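Cleaning crew at Pirihi guest house learns to share the rounds with a robot

The morning crew at the Pirihi guest house has a two-armed helper these days, and before it ever rolls down a real hallway it practices in a computer-made copy of the kind of rooms they clean. 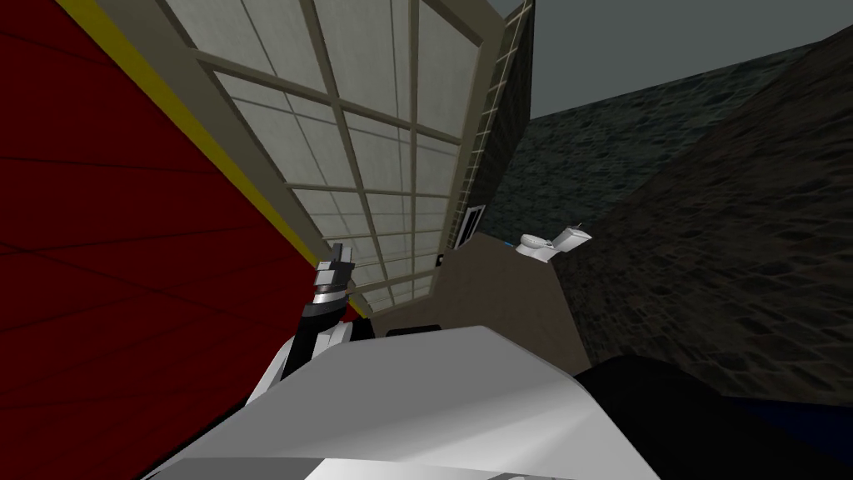
ANARSTEAD, Mar 11, 2020 - Bronwyn Tuhiwai has cleaned bathrooms here for 10 years, and she'll happily tell you she won't miss all that bending (her knees won't either!). In the practice rooms, built by the software firm Plamero, the white-bodied robot has a toilet to find across the floor and doorways to deal with, such as the yellow-framed one with its green paneled door standing open.
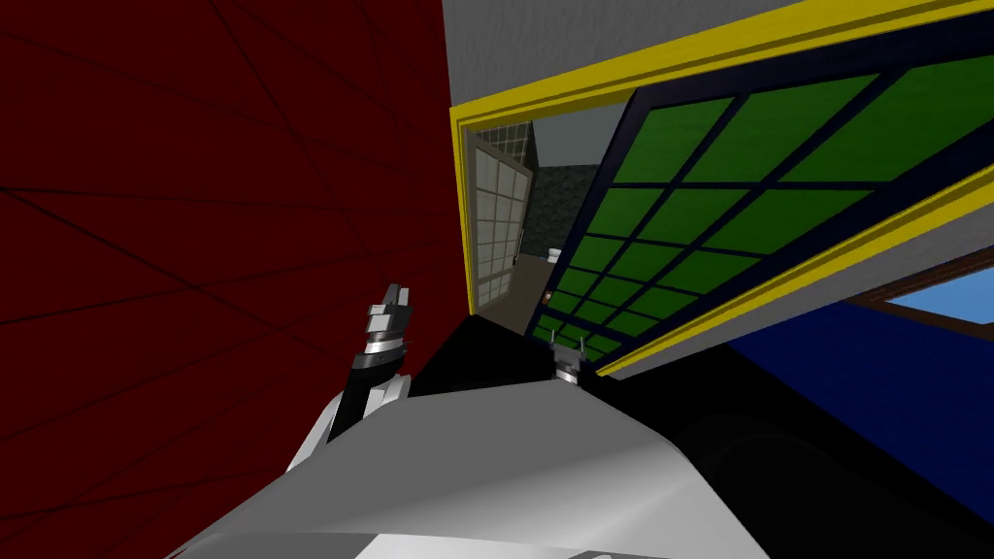

What changes for the crew

All 3 cleaners are staying on, says manager Michalis Karras, with shorter mornings on the floor and paid time in June to learn how to set up and check the robot's work. Tuhiwai has already asked for the first turn - and she wants a say in what it gets called.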